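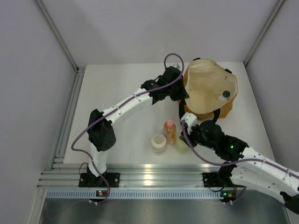
Drilau Street Community Garden — minutes of the February general meeting, typed up by me because I had the pen. We started at 7 pm, a bit late, as the urn was still warming up and I wasn't going to take notes without a cup of tea. First up was the produce stall, and what we pack things in. I put my hand up for brown paper bags, the plain tan sort, crumpled or not, and most people seemed happy with that (the tomatoes sweat in plastic, we all saw it last summer). Agreed to order 200 of them from Okafor Packaging and see how far they go.

Money next. We have $2000 in the bank after the autumn plant sale deposit went through. The water bill will take $700 of that, more than last year, and there was a fair bit of grumbling. I said I'd ring the council and ask about the community rate. Someone thought we were already on it. I'll find out.

The irrigation timer was a longer chat than I'd hoped! The old one by the Grorkau Lane gate has been running at midnight and again at noon, and the zucchinis are swimming. Two plot holders want a proper digital one with an app, and the rest of us want something you can turn with muddy gloves on. We went back and forth on this for ages and I gave up writing it all down. 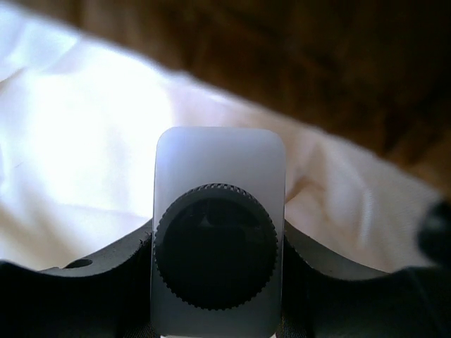 Big black knob, ridged rim, pale plate.

Moved and carried that we go with a plain dial type, up to $200, to be fitted before the next planting day. The app people took it well.

Compost: bay three is too wet and needs straw. Please stop putting whole citrus in. I know I say this every meeting — I'll keep saying it. Bay one is ready to use, so help yourself, two buckets per plot to start with.

Seed swap is on again in April, in the Furuvum Hall from 10 am. Last year people turned up with seeds in all sorts and half weren't labelled, so we grew a lot of mystery pumpkins. This time we'd like the variety and the year written on everything,

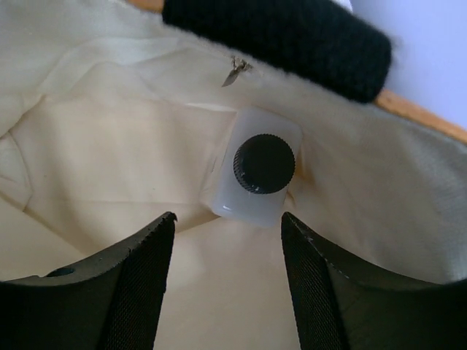

and if you've got more than you can use, bring the lot and we'll split it up on the day. Beans and peas are always wanted. Trestles need to be out by nine, so I'm after a few early risers.

Other business: the shed lock sticks, jiggle it. The wheelbarrow with the flat tyre is still flat. We talked about a new fence along the lane side, the quote came in at $900 and we can't do that and the water bill and still feel comfortable, so it's held over until after winter.

Closed at 8.40 pm. Next meeting same place, and could whoever took home my blue cake tin please bring it back.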